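Search this site Search Go

Our Round Table Gallery

Welcome to the gallery! The sitting room at Ostitz has its table at last, and I can't tell you how happy I am with it. It took most of October to find one that would fit the corner (we looked at square ones, we looked at folding ones, we even measured up an old desk) and then Leonora Macaraeg spotted a round one in the back of the Moser shop and rang me straight away. Round was right all along. You can get past it with a tray and nobody bruises a hip!

The colour is what sold it to me. It's a light, honeyed wood that warms up the whole end of the room, and it goes with practically any flowers you care to put on it. 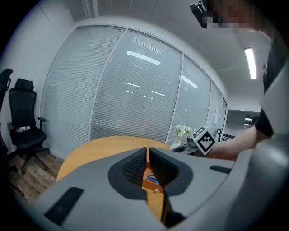

Round table, white flowers in their little white vase, and a cube with one of the black-and-white square markers on it.

White flowers are my favourites for this spot. I've tried bright colours and they're lovely too, but white with plenty of green leaf keeps looking fresh against the wood, and a small vase leaves room for cups, books and whatever else lands there during the day. Keep it towards one end and you've still got most of the top to work on.

A few people have asked about looking after the surface. I wipe it with a barely damp cloth, dry it straight after, and use a thin coat of Plamby wax when it starts to look thirsty. Do try a hidden patch first if yours is an old one. Coasters live in the drawer of the Zondusier cabinet, within arm's reach, and I do nag!

More corners of the room to come once the shelves are up.

Gallery updated November 2019

2 comments

Genivaldo Pimentel
Lovely warm colour, that. Did you go for the smaller size in the end? Ours is the bigger one and we can hardly open the balcony door.

Leonora Macaraeg
So pleased it found a home! The flowers look very smart on it. Save me a chair for when the shelves are done.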